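Moving house, part two

So we're in. Three weeks in Tramholm and I still can't find the tin opener, but the kettle works and the view over the harbour is lovely when the fog lifts (it has lifted twice).

The big lesson is that I own far too much stuff! I got rid of 100 books before we left, felt very pleased with myself, and then the removal men carried in box after box marked "misc". What was I thinking? Misc is no help at all when you want a towel at eleven at night.

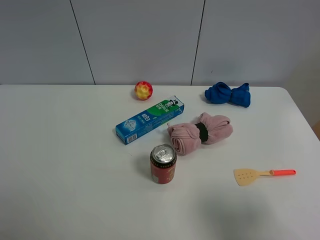 A bit of everything: ball, toothpaste box, cloths, a can and a spatula.

My new rule is that each thing gets a home before it goes in a cupboard. Mesfin Gashaw from upstairs says he did the same when he came here from Dinsa, and he gave up by the Monday. He's lent us his trolley though, and told us which bakery to go to, so I'm listening to whatever he says from now on.

The bakery is Zetska, on the corner by the tram stop, and oh my, the cardamom buns. Get there before nine or they're gone. I walked down in my slippers last week and didn't even mind.
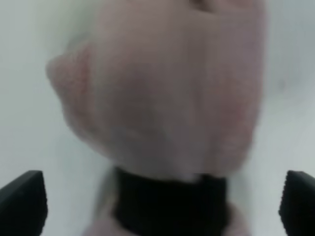 Anyway, the money side. We'd put 3000 aside for the move and went over it, mostly on the van and on a sofa that wouldn't go up the stairs. The sofa now lives at my sister's. She's thrilled, I'm sulking. If you're moving into an old building, measure the stairs, and then measure the bend in the stairs too, which is the bit we forgot.

Next up is the bedroom, which is a sort of mustard colour and has to go before September. I've got three tester pots and can't choose between two of them. Votes in the comments please!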